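Grakuma open day, September

So I finally got myself to the Grakuma tile works, after two years of meaning to go and then remembering the week after. They only open the gates to visitors in September, and you have to be there by 10 or the kiln tour fills up. I was there at half nine with a flask and a bacon roll, feeling very smug (the queue was already round the bike shed, so less smug after that).

Our guide was Johanna Schnyder, who has a voice that carries over a clay mixer, thank goodness. She took us through the clay store first, which smells like a riverbank and is freezing even when it's mild out. Then the pressing room! I could have stayed in there all day. They still have an old Schwaiger press for the odd shapes, the ridge ends and corner bits, and it comes down with a thump you feel in your knees. A little boy next to me asked if it had ever squashed anyone's sandwich and she said yes, hers.

The glaze room was the bit I'd come for. I've been trying to match the green hearth tiles in our back room for ages, and they have a drawer of test pieces going back to the start, all numbered in pencil. The one nearest ours is 2,881, a sort of pond green with a brown edge where it's thin. They won't make it up for fewer than 30 tiles and I need 4, so I'm now looking for someone with a very similar fireplace.

Lunch was soup in the canteen, leek and potato, very good, bread a bit dry. Get there early because the cheese scones go first.
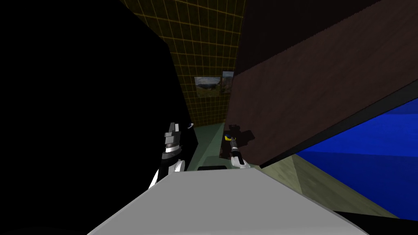

Ruwan Pramanik wrote in after my last post to say that the seconds yard is the real reason to go, and that I should bring boxes and old towels because they don't wrap anything. He was right on both counts! I came home with a crate of slightly bent blue ones from the Stutuvura range, which will do nicely behind the sink once I've argued it through at home.

Parking is in the field behind the works and it's bumpy, so go slowly on the way out if you've bought tiles. The bus stops at the bottom of the lane, but it's a steep walk up.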